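Avden Block Set — Set-up and Storage Guide
Section 4: Preparing the table and the blocks
Revised 05/09/2026 by Shufen Yin

4.1 Before you start

The blocks are small, and they roll under furniture more easily than you would think. Please choose a flat table with a plain top. A dark or grey colour is best, as the bright colours of the blocks are then easy to find.

1. Wipe the table top with a damp cloth and let it dry.
2. Put the storage bin at the back of the table. The front must stay free for working.
3. Take out one block and close the bag again.
4. Hold the block over the middle of the table and check each colour in good light.
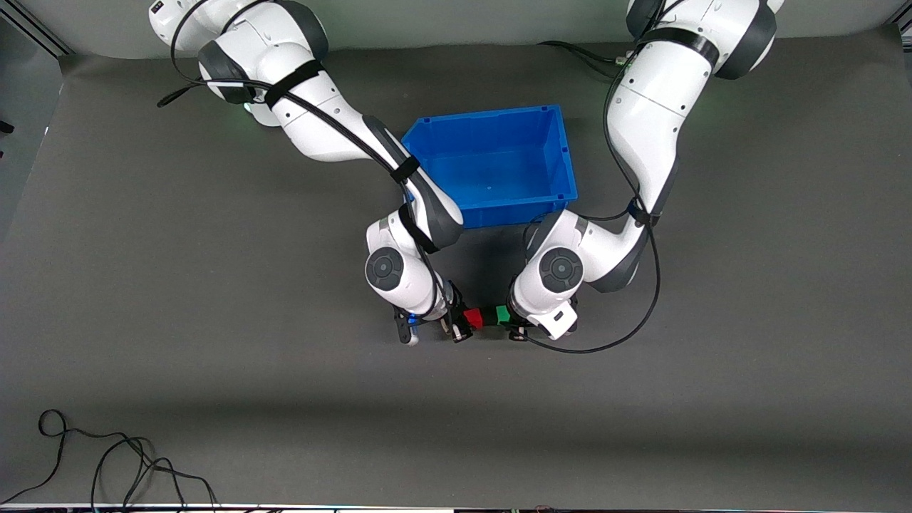
Figure 7. Multicoloured block held in front of the blue bin.

Note: A block with several colours does not belong with the plain ones. Keep it in its own bag, the one with the Wondasa label.

4.2 Checking the plain blocks

5. Take the red block first. Grip it by two opposite sides, and do not press on the corners.
6. Tilt it slowly under the lamp. One face will look darker than the other — this is only the light and it is not a fault in the colour.
7. Look along the edge between the two faces. It should be straight, without chips.
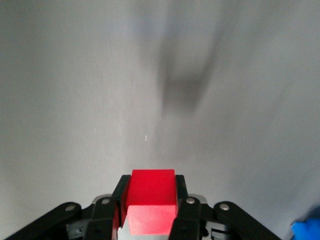
8. Do the same with the other plain blocks in the bag. The full set has 17.

Caution: Do not use solvent or hot water for cleaning. If a mark stays after wiping with a soft cloth, leave it.

4.3 Putting away

9. Place the blocks in the bin one by one. Do not drop them from a height of more than 20 cm.
10. Write any missing colour on the card inside the lid of the carton. Spare blocks can be ordered from the Braltadgate office, attention Mekdes Mamo.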